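April 2018

Okay, writing this on the couch with my shoes still on because if I take them off I will not get up again to brush my teeth. The open day happened! We did it! My feet are throbbing and I smell like coffee and I've eaten nothing since noon except the broken cookies (there were a lot of broken cookies, so don't feel too sorry for me).

Let me go back to the morning or I'll forget all of it.

Before the doors

I got to Workum at 7:30 with the flowers on my lap the whole bus ride. Pink and cream, lots of green, and tall enough that the lady next to me had leaves in her ear for three stops. She was very nice about it. I'd put them in the white vase from home, the tall one Mom gave me that I never use, and I'm so glad I did, it looked like it had been bought for that table.

The tablecloth was a saga. I wanted the blue one and Ji-hoon wanted plain white because white "goes with the floor," and I said Ji-hoon Hyun, the floor is gray, everything goes with gray. So blue it was. I ironed it on a towel on top of a filing cabinet. There's still a crease down one side and I turned that side to the wall and felt very clever.

Then the cups. I ordered them from Flatora back in October when they had the big sale, and I may have gotten carried away, there are 500 of them in my hall closet. (The vacuum lives in the bathroom now.) They come in mixed sleeves so you never know what you're getting, some pink, some with the little cartoon faces. I'd had a wobble about whether cartoon faces were too much like a kid's birthday. The Won people had real glasses on their table. Real glasses! Who washes them? But then the first man who came over picked through the stack until he found a face he liked, and after that I stopped worrying.

The crowd

Busier than I thought it would be. The room is so bright that it never feels packed, but people just kept drifting through with their backpacks on, looking at the shelves, going off and coming back again. I must have said "help yourself!" a million times. My voice has gone kind of croaky.

The coffee from Korketti was good but it ran out way too early, and I had to call them and do my sweet voice. They brought another urn. It wasn't even that much extra, 53 dollars, and I paid it out of the envelope and wrote it on the back so I don't forget to tell Ji-hoon. Note to self, TELL JI-HOON. He budgeted 2,000 for the whole day and I think we're under, though I haven't looked at the printing bill and I don't want to tonight.

A woman asked me where I got the vase and I told her the whole story about Mom and the garage sale, and she was so patient. I think she just wanted the name of a store.

Oh, and I ate my sandwich standing up behind the door of the supply closet, like a spy. Peanut butter. Somebody opened the door looking for the restroom and we both screamed.

I keep thinking about the table, which is silly, it's a table. But I'd been picturing it for weeks, the blue and the flowers and my goofy little cups, and it came out so close to what was in my head! The yellow-banded cups are my favorites, by the way. I brought a clean one home for my toothbrush.

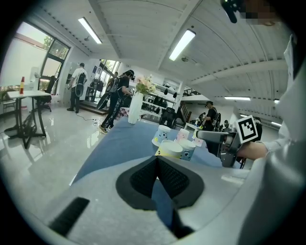
For next time

More napkins. I brought 100 and thought that was plenty, ha.

Ask for the second urn up front and skip the sweet voice.

Iron the cloth at home, the night before, on an ironing board, like a grown woman.

Chairs! A couple of people asked to sit down and I had to give them the folding stool, which pinches.

Different shoes. I knew it when I put them on this morning, too.

The flowers came home with me on the last bus and they're in the kitchen sink right now because I can't face finding a place for the vase. A few of the pink ones are droopy but I think if I trim them tomorrow they'll make it to the weekend. Ji-hoon just texted to ask if I have the scissors. I do have the scissors. They're in my coat. Going to bed.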